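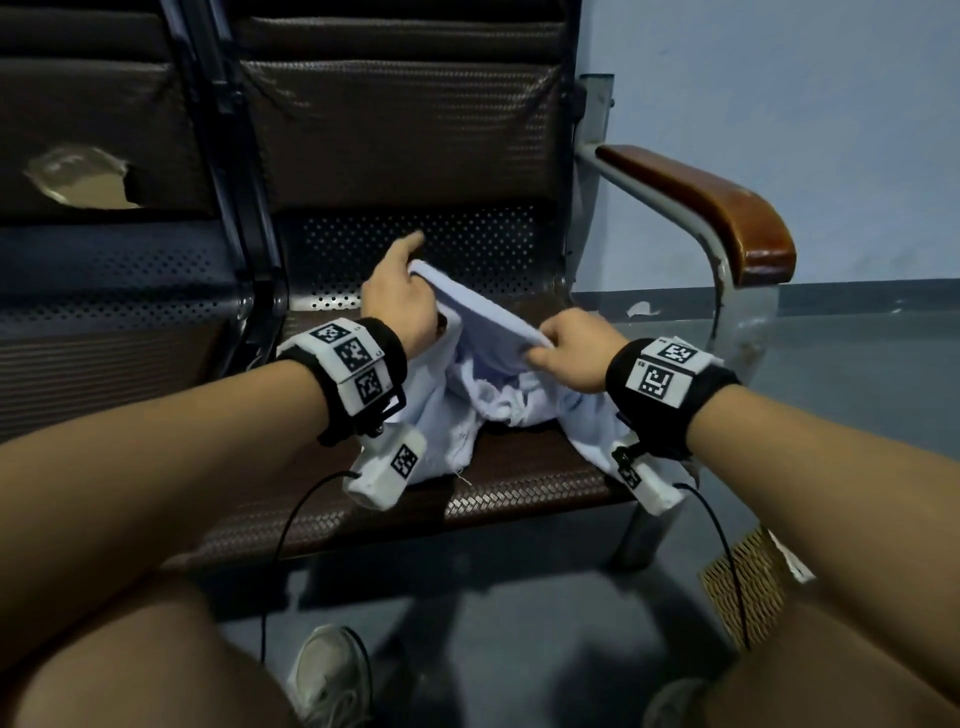 Handwork on a bench seat, with a marker strap and a small cabled unit on each wrist.

Buy the wrists before the robot

Lodetti, a linen service with 42 people on its folding floor, wants a robot that can handle towels. What I love about its plan is where the money goes first! The opening order is for wrist gear, and the arms can wait until February.

It's a cheerful little budget. The whole starter package comes to $3,114, covering straps, printed markers, wrist units, cables and a long list of spares. Hands get to do the work the machine will one day be asked to learn, and they can do it almost anywhere there's a seat and a pile of cloth. A big pink towel lifted over a heap of other clothes is a wonderful test, because cloth never hangs the same way twice. 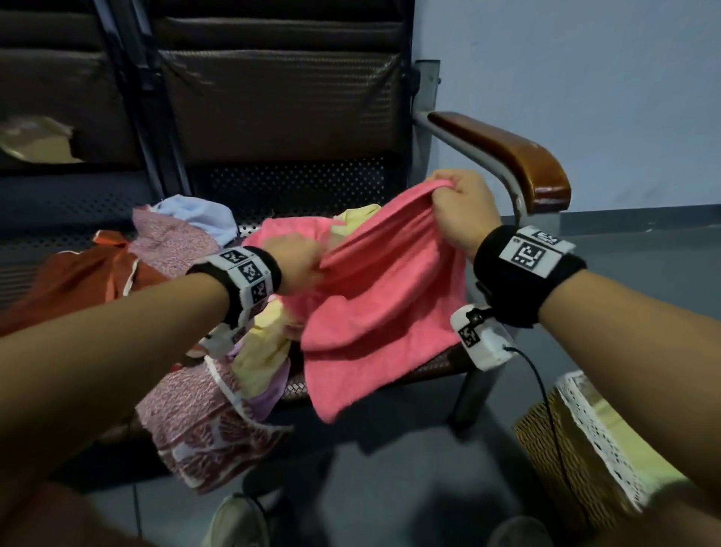
What to put on the list

Price the cables early. They run down from the wrists and they get tugged, so Lodetti is ordering 58 spares. Then budget for hours: the plan sets aside 128 of them for folding alone, before anyone asks Grotindale for a quote on arms. Storage and labeling get their own line too (hooray for whoever fought for that one).
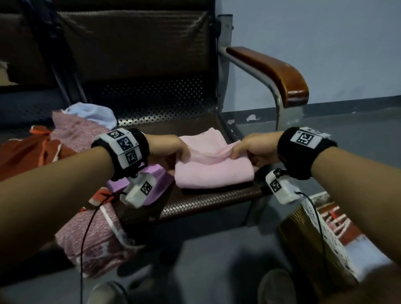
Ertürk would go further and spend half the arm money on a second set of straps, arguing that a spare set keeps the work moving when one is out for repair. Fulora's quote for that set is due next.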